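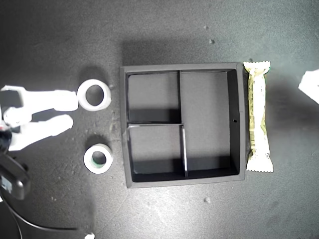 April, quarter to ten at night

Got home from Dernodley with my head still buzzing, so I'm writing it all down before I talk myself out of half of it. I've spent most of this month being rude about robots (at dinner, on the phone with Mom, to the poor man who came about the boiler) and today I finally spent some proper time on what they can and can't do. Rhodri Harries has been telling me for ages that the chores are coming off our hands any day now. I bet him 20 bucks they aren't. I still think I'm good for it!

The chore was tidying. Two rolls of tape, a snack bar and a black tray with three compartments, and the job is to get stuff into the tray. My nephew could do it, and then he'd eat the snack bar. And yet the longer I thought about it the more I felt for the machine, because a roll of tape lying on its side is a funny thing to pick up. Do you pinch the outside? Do you hook one finger through the hole? I'd do either without thinking, and I'd change my mind halfway. One roll has a wide hole and the other a narrow one with a green core, so whatever trick suits the first might be no use at all on the second.

Then the bar. I wrap things for a living, more or less (eleven years behind the counter at Collel, God help me), and wrappers are the worst. They slide, they crinkle, and if you squeeze hard you've got crumbs in a bag. Plus it's lying right up against the outside of the tray, with hardly any room for a finger on that side. Cadi Mostyn says at Hekton they just nudge a thing away from the wall first and then grab it, and I said well, that's two chores, isn't it, and she laughed at me.

Cadi is the sensible one in all this. Her line is that folks keep asking about the arm when they ought to be asking about the fingertips. Smooth hard plastic on a smooth hard lid is like picking up a dime with mittens on. So people pad the ends with something grippy or soft and see how they do. I love that! All that money, and it comes down to the sort of thing I'd do to a wobbly chair leg.

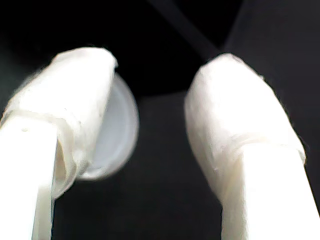
Both fingertips wrapped, with what looks like a plastic lid up against the left one.

So can they do my shop yet? My answer tonight is no, but I'm less smug about it than I was at breakfast. I'd trust one to put tape in a tray if I didn't need the tape till after lunch. I would not trust one with the Kongkaew order, which is 81 little jars and every lid a different sort of stubborn. Rhodri says ask him again in 10 years. I said I'd want my 20 bucks before then.

Need to call Mom back tomorrow. Also we're out of tape at the shop, which I only remembered on the drive home.

This site uses cookies to remember your preferences. By continuing to browse you agree to our use of cookies. Accept | Manage settings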